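What Gets Taken Off You at Security: my project report
Gleice Barros, Apr 5, 2022
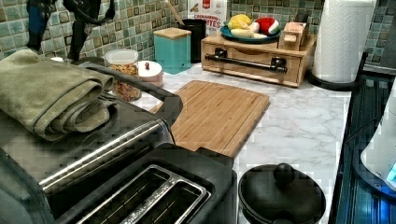

I picked airport security for my project after I lost a perfectly good jar of jam to it in October, and I wanted to know whether passengers really don't know the rules or just forget them when they're packing. My tutor said that was two questions. Fair enough, but I kept both!

The plan was to get people filling in a short questionnaire as they came back from a trip by air. I put it up on Usport, the noticeboard app our year uses, and 39 people answered, mostly students and a few of their parents. Each one told me what they'd had taken off them (if anything), whether they knew it wasn't allowed, and how the staff had spoken to them. I also did three longer chats over the phone, which I enjoyed much more than the spreadsheet part.

So, the results. Of the 39, there were 21 who'd lost at least one thing at the checks at some point. Liquids came top by miles — sun cream, shampoo, a snow globe somebody had bought for her nan. After that it was small tools and scissors. One lad had a multi-tool on his keys that had been through two airports without a word and was stopped at the next. He was still cross about it when I rang him.

Most people who lost something told me they did know the rule. They'd packed in a hurry, or used a bag that already had stuff in the pockets. I hadn't expected that at all, because I'd gone in thinking the signs were the problem. I'd even drafted a new sign (it's in the appendix, please be kind about the lettering).

The bit on how staff spoke to people was harder to write up. Answers ran from "lovely" to "like I was a criminal", and I'd only left one line for it, so I can't say much about why. Two of my phone people said being pulled aside in front of the queue bothered them more than losing the item, and I'd like to have asked everybody about that.

Things I'd change: a bigger group, with more older people in it, and a question on how often they fly. Someone who goes once a year isn't packing like someone who goes every month. I also ran well over my 3,000 words in the first draft and had to cut the section on the history of baggage scanners, which took me ages — it's saved in my folder if anyone wants to read it.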